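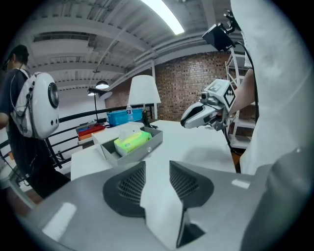
Baseboard heaters vs. mini split for a converted garage

Forum > Heating and Cooling > Room Additions

samdb
I have a 250 square foot garage that was finished by the previous owner. Drywall, insulated door replaced with a framed wall, carpet over the slab. It has one electric baseboard heater under the window and it can't keep up once it gets below freezing. I ran it most of December and the electric bill went up by more than I want to admit to my wife.

Two options so far. One is a second baseboard on the opposite wall, which I can wire myself since there is room in the panel. The other is a small mini split. I got one quote from a local outfit, Mancuso, and it was more than 2,000 before the electrical work. I use the room in the evenings and on weekends. What would you do?
Samuele Dal Bello

gravelroad
Mini split. You get cooling too.

hartley_p
Before you buy anything, what's in the ceiling? A lot of garage conversions have nothing up there, or a thin batt somebody threw in before the drywall went up. If the ceiling is bad you'll be paying to heat the attic no matter which one you pick.

samdb
I put my head up through the hatch last night. There are batts between the joists but they stop short of the eaves on the north side. Maybe a foot and a half of bare drywall the whole length.

hartley_p
There's part of your problem. Fill that in first and leave a gap for the soffit vents. Then live with it for a few weeks and see what the one heater can do.

chettiar_s
I disagree with going straight to a mini split for a room used in the evenings. I had the same size room and the same argument with my brother-in-law. Added a second baseboard and a proper wall thermostat on the 240 circuit. Room is warm in half an hour and it's off the rest of the time. The old thermostat was the dial kind on the end of the heater and it was reading the temperature of the heater more than the room.

The install price matters. If you save 200 a winter you need a long time to get back what the mini split cost you.

gravelroad
You're leaving out summer. A garage on a slab facing west is miserable in July. He'll end up buying a window unit and then he's paid for both.

chettiar_s
He didn't say it faces west and he didn't ask about summer.

samdb
It faces north and east. Summer is fine with a fan.

gravelroad
OK, then I'm less sure. I'd still do it for the running cost if electric is expensive where you are.

wrenfield
What's the brand on the heater you have now? If it's an old Skomell, check the element. My mother had one that was wired for 240 and somebody had it hooked up to 120. It gave out a quarter of the heat it should have and she lived with it like that for years.

samdb
No name on it that I can find. There's a sticker inside the end cover but it's painted over. I'll put a meter on it tomorrow with the breaker off and then see what it's getting when it's on.

hartley_p
Good call from wrenfield. Check the wire gauge while you have the cover off, before you think about adding another heater to the same run. Don't assume it will carry both.

samdb
Update, January 6, 2023. The heater is getting 240, so that wasn't it. Wire is 12 gauge on a 20 amp breaker. I filled the gap over the north wall with 3 bags of leftover batts from the neighbor and weatherstripped the side door, which had daylight under it. The room held 66 last night with the heater cycling. The night before, it ran nonstop and never got past 61. It was a few degrees warmer outside so I don't want to read too much into that.

chettiar_s
Sounds like you don't need either one yet. Change the thermostat and wait for a real cold night.
Satish

gravelroad
Still say get two more quotes on the mini split before spring. Prices go up when people start calling about cooling.

samdb
I might. For now I'm ordering a wall thermostat. Does anyone have an opinion on line voltage ones? The store here carries Hostia and one other.

wrenfield
Get a double pole one so it has a true off. Past that I wouldn't worry much about the name.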